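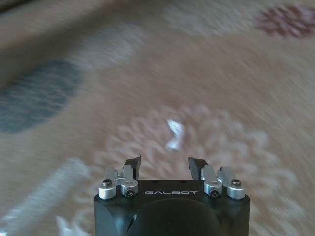 Blankets & Throws

The Vieira Throw
By Eirlys Howells
November

I have been asking for this one for two winters, so forgive me if I go on a bit. The Vieira is back in the shop, in beige, and I have had one on my own couch since Sunday.

If you bought one from us before, you should know a few things have changed. The old Vieira was narrower and it came with a fringe, and the fringe was the thing people wrote to me about the most (dogs love a fringe). It's gone. The new one has a plain folded hem with a double row of stitching, and the corners are mitered so they lie flat when you spread it over a bed. I miss the fringe a little. My terrier doesn't seem to have noticed.

It's fuzzy on both sides, with a low pattern that you feel more than you see once the lamps are on. I'd call it a medium weight. It's heavy enough to stay put over your knees and light enough that you can sleep under it in a room with the heat on. In my back bedroom, where the window doesn't close right, I put it on top of a quilt and that does the job.

Beige was Mayu Hayashi's pick. She does our colors, and I argued with her for gray — I lost, and she was right. Gray showed every crumb. The beige is on the warm side, closer to oatmeal than to sand, and it looks good next to the rust cushions from the Divari line if you already have those. Next to a bright white sofa it can look a bit yellow. Order a swatch first if that's you! Swatches are free and we mail them in a regular envelope.

Now washing, which fills up half my inbox. Cold water, gentle cycle, and please skip the fabric softener. Softener makes the pile clump, and then you're sitting there with a hairbrush on a weeknight like I was. Tumble dry on low and take it out while it's still a tiny bit damp, then hang it over a door overnight. It will shed in the first two washes, so clean your lint trap. After that it calms down a lot.

Can you use it on the floor? People do. Shalini Solanki at our Flinham store has one under her baby's play gym and swears by it. It has no backing, so on wood or tile it will slide, and you'll want a rug pad underneath. I wouldn't put it in a hallway.

It comes in two sizes. The couch size is item 406 and the bed size is item 894. The bed size covers a queen with a decent drop on each side, but on a king it only just reaches the edges, so think of it as a foot-of-the-bed blanket there. Both come folded in a cotton bag with a drawstring, which I use for socks.

We have the bed size in stock at Flinham and online. The couch size is running low, and the next batch should be in before the holidays. If you want one held, call the store and ask for Shalini, or leave your name at the register. Limit of 4 per order on the couch size until then. Returns are the same as always: unwashed, in the bag, with your receipt.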